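Automation Practice, Handout 5
House rules for hand-held gripper work
Jonamville shop course, notes updated 03/03/2025

Last time we got as far as the written standards, and I could see eyes glazing over by the second page. Fair enough! So this week is the small stuff, the habits that keep a batch of demonstrations usable and your fingers in one piece. Most of it fits on the card taped inside your kit lid, but the card leaves out the why, and I like the why.

Before you pick up the tool

Check the finger screws. Snug is enough — if you lean on the driver you'll chew up the plastic, and then you get to print me a new finger. Open and close the jaws slowly a few times with nothing between them. If they catch anywhere, tag the tool and put it on the repair shelf. Please don't "just finish the set" with it. I did that my first year with the Hastar tools and threw away 118 recordings.

Wipe the lens with the lens cloth and nothing else. Your sleeve doesn't count as a lens cloth.

Check the work surface

Run your eyes over the whole top before you start, then a gloved hand. Bare wood is fine for our purposes, but splits and rough spots go in the log, with where they are. A fingertip can snag on an edge like that and so can cloth, and somebody reading your numbers later will want to know the table was partly to blame. Don't sand or fill anything in the middle of a batch. A changed surface means a new batch number, even if you think the change is tiny (we argued over this for most of last May, and I lost).

Soft goods

Cloth is where people get sloppy, me included. Lay it down, let go, and leave it alone. No smoothing out the folds between tries unless your task sheet says to. Come in low and slow at the edge, with the jaws open, and stop before you touch so you can see where both fingers are.
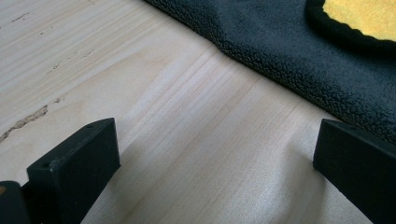
Fig. 1. Open fingers near the edge of a gray fleece, on bare wood with a split at left.

For Fig. 1, your log line should mention the split and the dark specks in the wood as well as the cloth. Write down the shadow under the fingers too if your task sheet asks about lighting. Short notes are fine: "split, left side" beats a blank box every time.

When to stop

Stop if the jaws jam, if a cord gets into your work area, or if anyone reaches in. Set the tool down first and talk second. A bad try stays in the file, marked bad. The Clolstead batch was 1,000 tries and the cleaned-up version was missing every single failure, so we couldn't learn a thing from it.

For next class

Read the Ansari checklist, sections 2 and 4, and bring one filled-in log sheet from your own bench.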